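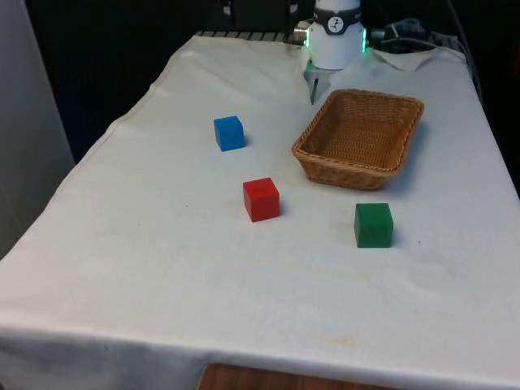 Will the public Wi-Fi in Brirkby be ready for every reading room and hall by the end of June? We think so, with the one exception of the old Petersen building, where the walls are so thick that we need a few more weeks and a different kind of access point.

24th March
By Sabine Böttcher

Progress report to the Wilten Fund: Brirkby Community Wireless, second period

I'm very glad to be writing this one. When I sent you the first report we had a stack of boxes, a floor plan with coffee on it and a long list of complaints from people who couldn't load a web page in their own library. Now we have 32 access points up and running, and on a busy afternoon the network carries more devices than the old one could manage in its best hour!

What we have done since the last report

The main library is finished, both floors and the basement. The community hall is finished apart from the stage end, where the cable run has to wait for the electrician to close up the ceiling. The three branch reading rooms are all connected to the new fiber line, and two of them have their full set of access points. The third (the one on Mill Lane) has a temporary unit on top of a bookcase, which works much better than it looks.

Till Janssen did the signal survey in all five places, walking each room with a laptop and writing down the readings every few steps. It was slow work and I can't praise it enough. The survey showed us 17 dead spots, and several were in places we had never thought to check, like the children's corner in the main library and the whole row of tables along the north windows. All of them but three now get a steady signal. The three that are left are in the Petersen building.

We also changed the way people log in. The old page asked for a name, a card number and a password that had to be typed again every hour, and tablets in particular kept dropping off in the middle of things. The new page asks people to accept the terms once and then remembers the device for a day. Requests for help at the front desk have fallen so much that the staff asked me whether the Wi-Fi was turned off.

How the network is being used

Between the first week of the period and the last, we logged 3,056 separate connections. A connection means one device on one day, so a regular visitor with a phone and a tablet will show up many times over. We don't keep names or the pages people visit, and the raw logs are deleted at the end of each month.

We put out a short paper survey as well, and 86 people filled it in. The comments were a pleasure to read. Several people wrote that they can now make video calls from the reading rooms, and one gentleman thanked us for the fact that his tablet "stays put" on the network while he moves from the newspapers to the cafe. The most common complaint was about power outlets, and it is a fair one. Better Wi-Fi means people sit longer, and then their batteries run down.

Problems and changes to the plan

The Petersen building is the big one. We planned for two access points there and the survey says it needs at least four, possibly five if the upper room is to be used for classes. The walls are stone, there is metal mesh behind the plaster in places, and a signal that is strong in the hallway is gone once you close the door. Till tried moving the existing unit to three different spots and got small gains each time, but never enough for a video call at the back. We would like to run a cable up through the old chimney breast and put one unit in each room.

We had some trouble with the Piltell controller too - the software that looks after all the access points from one screen. After an update, it put half of them on the same channel, and the main library slowed to a crawl for most of a morning. We set the channels by hand and they have stayed where we put them. Automatic updates are now off, and Till installs them himself after closing time, one site first and then the rest.

Delivery of the outdoor unit for the courtyard has slipped. The supplier now says early June, and we have moved that job to the end of the list so it doesn't hold up anything else.

Money

We are inside the budget on equipment and a little over on cabling, mostly from the extra run at the community hall. The two nearly cancel out. The extra units for the Petersen building can be paid for out of the reserve line if you agree, and I have attached the quote to the email with the spending table. No new money is being asked for.

Next steps

Finish the stage end of the community hall.
Replace the temporary unit on Mill Lane with the permanent one.
Start the cable run in the Petersen building, once the reserve spending is approved.
Hold two drop-in sessions for visitors who want help getting an older phone or tablet connected.
Repeat the signal survey at every site, using the same floor plans so the readings can be compared.

I'm especially looking forward to the drop-in sessions. We tried a small one at the main library and it ran well over time, with people bringing devices from the back of a drawer and going home with them working (an old tablet often just needs to forget the old network and join the new one). Till is writing up a single sheet of instructions in large print that we can leave at each desk.

If someone from the fund would like to come and see the main library, please do, any afternoon suits us. The one thing we need from you before then is a yes or no on the reserve spending for the Petersen building, so that we can book the cabling crew.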